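Setting Up a Simulated Arm Before You Build the Bench

By Zulkifli Nair
Posted 4/26/26

Print this page | E-mail this page

This tutorial covers the simulation half of the Wanden bench, the pick-and-hold station we are putting together in the back of the shared workshop. The bench itself is a separate page. Do this part first. It costs nothing but time, and it will tell you whether your mounting height is wrong before you drill into anything.

I assume you have a computer with a decent graphics card, a physics simulator that can load robot description files, and a description file for an arm with a two-finger gripper. I also assume you can edit a text file and run a script from a terminal. You do not need the real arm yet.

What we are building

The arm hangs from an overhead beam and reaches down. We picked this layout because the workshop bench is shared, and a base plate bolted to the top would get in the way of everyone else. Hanging the arm changes a few things in the setup, mainly the base rotation and the sign of some of your offsets. Most of the trouble people have had with this project comes from those two.

Step 1. Make a clean project folder

Create one folder for the project and put three folders inside it: models, scripts and renders. Copy the robot description file and all of its mesh files into models. Keep the mesh paths relative. If they are absolute, the project will break as soon as you move it to the workshop machine.

Open the description file and check that every mesh it names is there. A missing mesh often loads with no error and you get an arm with a link that is not drawn.

Step 2. Start with an empty world

Load the simulator with no floor, no table and no walls. Set the background to one flat color. I use a slate blue-gray, as white links show up well against it and it is easy on the eyes after an hour or two.

Leave gravity on. It is tempting to turn it off while you are getting the arm in place, and then you forget, and your grip test passes when it should fail.

Step 3. Hang the arm

Load the arm with its base fixed. Rotate the base 180 degrees about the horizontal axis so it points down. Then set the base height to match the underside of your beam. If you do not have the beam up yet, pick a height and write it down in the script as a named value, so there is only one place to change it later.

Check the joint limits after you rotate the base. The limits do not change, but the home pose that came with your arm was probably written for a table mount. Upside down, it may point the hand at the ceiling. Write a new home pose with the elbow bent and the hand facing straight down.

Step 4. Add the test block

The test part is a small upright rectangular block. Make it a strong color that appears nowhere else in the model. Ours is magenta-pink. Give it a mass of 14 grams and set the friction by hand. The default friction in most simulators is either far too sticky or close to ice.

Place the block directly under the hand, between the open fingers, and hold it there with a temporary fixed constraint. You will remove the constraint in the next step.

Step 5. Close the gripper and release the constraint

Run the script in this order:

1. Move the arm to the home pose.
2. Wait for the joints to settle. I allow 700 simulation steps.
3. Close both fingers at low force.
4. Wait until finger movement stops.
5. Remove the constraint on the block.
6. Keep running, and log the height of the block at every step.

If the block falls at once, the fingers were not touching it. Turn on the contact display and look at where the pads are. If it slides down slowly, raise the friction a little before you raise the force. If it shakes or shoots off sideways, the fingers are being pushed into the block too hard, or the time step is too long. Halve the time step and try again.

Step 6. Render a check view

Put the virtual camera in front of the arm, at about hand height, and aim it so the hand sits near the middle. Save a still to the renders folder. Look at three things: the hand is level, the fingers are parallel, and the block lines up under the center of the hand.

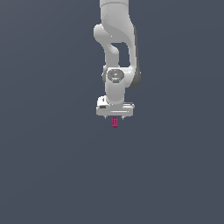 Check view of the arm with the pink block in the gripper.

Leave plenty of room under the block in this view. When you add the bench top later, you want to see the gap between the two without moving the camera.

Step 7. Save the numbers

Write the final joint angles, finger force, friction value and base height to a plain text file. Ours is called requena.txt, after the first beam bracket we tried. On my machine the full run takes roughly 354 seconds with rendering on, and much less with it off.

Jenanora is the name of the script set that reads this file and sends the same pose to the real controller. It expects angles in radians and heights in meters. If you worked in degrees, convert before you save. There is no check for this in the script.

Known problems

The hand is drawn with a gap at the wrist. One of the meshes is scaled in millimeters. Set its scale to 0.001 in the description file.

The arm sags after loading. The joint motors are not being held. Send the home pose as a target on every step, including while you wait.

The block passes through a finger. The finger has a visual mesh but no collision shape. Add a simple box for each finger pad.

The next page covers the beam, the bracket and the Ludier clamp plate. Keep the simulation project handy, as you will come back to Step 3 once you have measured the real height.

Print this page | E-mail this page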